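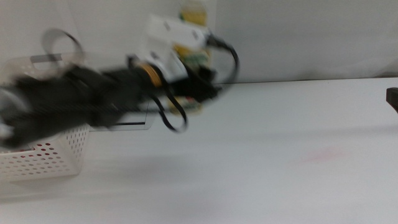

Fig. 3. Robot arm in motion over a white tabletop.

4. Setting up the Atov headset and room boundary

Do section 3 first (charger, straps, lens spacing). If the headset isn't at full charge stop here and go charge it.

You need: headset, both hand controllers, the Sadard base unit, a PC with the Pukness app already installed. Wi-Fi password. Tape measure if you have one.

4.1 Base unit

1. Put the Sadard unit on a shelf, above head height. Tilt it down a little.
2. Plug in. Light goes amber, then green.
3. Still amber after 3 minutes? Unplug, wait, plug back in. Don't press the reset pin yet, it wipes the saved rooms.
4. Mirrors and glass cabinets: cover them. An old sheet is fine.

Note: one base unit is enough for sitting or standing use. For walking around you want two, in opposite corners.

4.2 Pairing

1. Open Pukness on the PC. Devices > Add headset.
2. Hold the power button on the headset until it buzzes twice.
3. Type in the code you see in the lenses. Capitals matter.
4. Controllers next. Left one first, then right. If you do them the other way round the hands come up swapped and you have to unpair both.
5. Update prompt: say yes. Leave the cable in untill the bar is gone.

CAUTION: Do not wear the headset during an update. The display can flash bright white.

4.3 Drawing the boundary

1. Clear the floor. Rugs, bags, dog bowls, everything.
2. Headset on, stand in the middle of the space.
3. Touch a controller to the floor, pull the trigger. Sets floor height.
4. Walk the edge with the trigger held down. Stay an arm's length in from walls and furniture.
5. Let go when the line closes. Turns blue = saved. Red = too small or there is a gap, start again at step 3.
6. Name the room. Pick something you'll recognise in a list, not "room1".

Note: ceiling fans and hanging lamps are not tracked. Same with people and pets.

4.4 First overlay test (mixed mode)

1. Home menu > Mixed > Test Grid.
2. Look at a table or desk. Grid should lie flat on the top and stay there when you move your head.
3. Grid drifts: more light in the room, run 4.3 again.
4. Grid shakes: clean the front cameras, dry cloth only. No alcohol wipes.

CAUTION: Stop if you feel dizzy or sick. Take it off, sit down, don't drive untill it passes. First sessions 14 minutes max, then a proper break.

Error 28 = base unit not found, go back to 4.1. Error 300 = controller battery. Anything else write down the number and email Eduardo Torres at the help desk.

Next: section 5, Sound and microphone.

Revised 15/04/2019, Yasmine Abdel Rahman
© Panagiotou | Contact us | Back to top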